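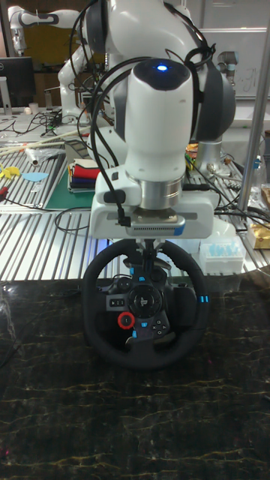

Chathurika asks whether the rim wants cleaning before the pots are checked. Yes: isopropyl on the rim texture only, keep it off the button legends.

## Steering wheel, bench notes, August

- Mass without cable: 1,350 g on the Oritz scale.
- Blue stripe at three o'clock kept as the angular reference. Do not re-mark.
- Red dial, lower left of the hub: log each detent separately.
- Face buttons: 30 presses each, cross first, then circle, triangle, square.
- Centre reading 435, drifts to 372 after full lock left. Repeat with the lid of the Melis logger shut.

Marble-patterned top scratches easily, felt under anything metal. D-pad still to do. Lihua has the spare cable.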